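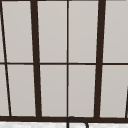 Write the Stop Rule First

I've been around kitchen robots long enough to grow fond of them, and I still think we write their rules in the wrong order. Most teams I know start with what the machine should do in simulation -- fill the kettle, rinse the cup -- and get to stopping somewhere near page 12. Aitana Vallejo, my old lead at Zastlow, put it on page one, bless her, and made us all read it aloud every Saturday shift. When does the arm quit? Who may restart it? I grumbled plenty back then (ask Gyula Kovács!), but I'd love to see every lab borrow that habit, and I'd want it settled before anyone runs a trial in a real home with a real family in it.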